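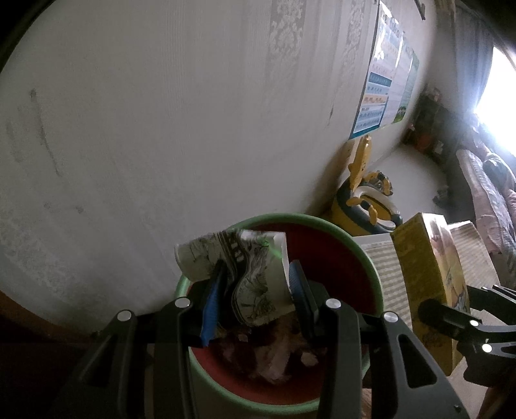 Prepaid top-up bench, August

Category: Set-top boxes / Billing tests

Picked up at 9:40 where Deepak left off. Jemevura box on the bench, Clorkum card, account loaded with 970 credits for the day pass trial.

Day pass starts on first channel change, as the spec says. It does not stop at 24 hours. Box kept the sports package open for 5 minutes past expiry, then dropped to the free channels with no message on screen. Same on the second run. Harish thinks the box only checks the card on a timer — plausible, will ask Fellumar for the interval.

Topped up to 3,000 from the phone menu. Balance showed on the box after 2 restarts. Gizella got it without a restart on the older firmware, so put hers back on the shelf marked OLD and please don't update it.

Pausing a pass halfway: not working at all. Menu item is there, greyed out. Dinesh says Bisht turned it off on the server side.

To do: expiry message wording (Stavros), log the timer, rerun with a weak signal.

Last updated: August, 4:15 pm
Bench notes — questions to Gizella Pálfi | Back to top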